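Le tiroir du bas

25/03/2023

J'ai passé mon samedi de printemps, enfin disons le jour où il faisait beau, à essayer de résilier un abonnement. Je le signale pour ceux qui me demandent encore pourquoi je n'avance pas dans mon livre.

L'abonnement en question concerne une assurance pour un lave-linge. Le lave-linge est mort depuis longtemps, il a été emporté par deux messieurs qui ont aussi emporté un bout du mur. L'assurance, elle, se porte à merveille. Quatre euros par mois, prélevés par une société qui s'appelle Netar et dont je n'avais aucun souvenir avant d'éplucher mes relevés. J'ai fini par retrouver le contrat dans le tiroir du bas du buffet, celui où va tout ce qu'on garde sans vouloir le ranger : les notices, les garanties, les clés dont on a perdu les portes, un chargeur pour un téléphone à clapet, et la carte de fidélité d'un pressing fermé sous un autre président.

Je voulais donc parler du tiroir du bas. Tout le monde en a un. Ma mère en avait deux, mais elle avait une plus grande cuisine.

Celui de mon ami Kourosh Babaei est un placard entier. Il appelle ça « les archives », ce qui lui permet de dire « je vais vérifier aux archives » et de disparaître une demi-heure quand il a des invités qui l'ennuient. La dernière fois il en est revenu avec la facture d'un grille-pain acheté à Cokgate, le grand magasin près de la gare, et il l'a posée sur la table avec la gravité d'un notaire. Le grille-pain fonctionnait encore. On a dû aller le voir.

Le mien est plus modeste et surtout moins bien tenu. J'y ai trouvé cinq notices pour des appareils que je ne possède plus, dont une rédigée dans une langue que je n'ai pas su identifier, avec un schéma qui ressemble soit à une yaourtière, soit à un baptême. J'y ai trouvé aussi une enveloppe marquée IMPORTANT, en majuscules, de ma main, soulignée. Elle était vide. J'ai passé un moment à me demander ce qui avait pu être assez important pour mériter l'enveloppe et assez urgent pour en sortir. Je l'ai remise dans le tiroir, au cas où.

Pour la résiliation, il faut envoyer une lettre recommandée. Pour savoir où l'envoyer, il faut appeler. J'ai appelé. Une voix enregistrée m'a remercié de ma fidélité, puis j'ai eu droit à quarante minutes d'une musique de flûte de Pan qui s'interrompait régulièrement pour me laisser espérer quelqu'un. J'ai eu le temps de vider le tiroir, de l'essuyer, de retourner le papier qui en tapisse le fond et de découvrir que l'autre face était plus laide. La dame qui a fini par décrocher était charmante. Elle m'a demandé mon numéro de contrat, mon numéro de client et le numéro de série du lave-linge. Je lui ai expliqué que le lave-linge n'était plus là. Elle m'a dit que dans ce cas il fallait le déclarer en sinistre – et que le sinistre serait étudié, mais que le délai pour le déclarer était dépassé. Je lui ai demandé si l'on pouvait alors considérer que le lave-linge existait toujours. Elle a réfléchi et m'a répondu que du point de vue du dossier, oui.

Il y a donc, du point de vue du dossier, un lave-linge chez moi. Je trouve ça assez réconfortant les jours où je vais à la laverie de la rue Golestani avec mon sac sur l'épaule.

Parisa Amini, ma voisine du dessus, à qui je racontais l'affaire dans l'escalier, a une théorie. Elle pense que les papiers se reproduisent. On range une facture et une notice dans le noir, on revient six mois plus tard et il y a un mode d'emploi pour un robinet. Elle-même a résolu le problème en jetant tout, en juin dernier, dans un élan qu'elle décrit comme le plus beau jour de sa vie. Elle a dû depuis faire refaire son acte de naissance. Elle ne regrette rien, mais elle le dit un peu vite.
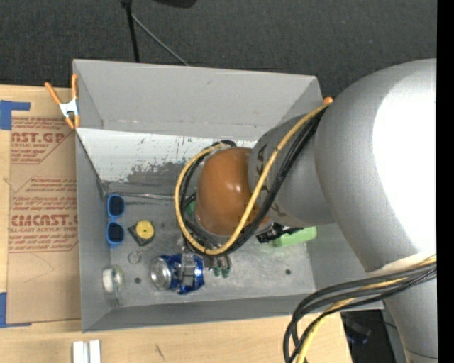

J'ai quand même essayé sa méthode, en plus prudent. J'ai fait trois tas : à garder, à jeter, à voir. Le tas « à garder » contenait le contrat de Netar et mon carnet de vaccination. Le tas « à jeter » contenait le chargeur, que j'ai repris parce qu'on ne sait jamais. Tout le reste est allé dans « à voir », que j'ai regardé pendant le temps d'un café avant de le remettre dans le tiroir. Il ferme moins bien qu'avant. Je ne m'explique pas comment on peut trier un tiroir et se retrouver avec davantage de choses dedans, et je commence à prendre Parisa au sérieux.

Les clés, en revanche, j'ai voulu en avoir le cœur net. Je les ai essayées une par une sur toutes les serrures de l'appartement, puis sur la cave, puis, un peu gêné, sur la boîte aux lettres. L'une d'elles ouvre le local à vélos. Je n'ai pas de vélo. J'ai passé la tête à l'intérieur, ça sentait le caoutchouc, j'ai refermé et remis la clé avec les autres, où je ne saurai plus la reconnaître.

La lettre est partie ce matin, recommandée, avec accusé de réception, à une adresse de Prutbridge où Netar aurait son service des résiliations. Au guichet on m'a remis un reçu en me recommandant de bien le conserver.

Il est dans l'enveloppe IMPORTANT. Si quelqu'un a déjà réussi à quitter Netar vivant, les commentaires sont ouverts, et je prends aussi les conseils pour dégripper une glissière.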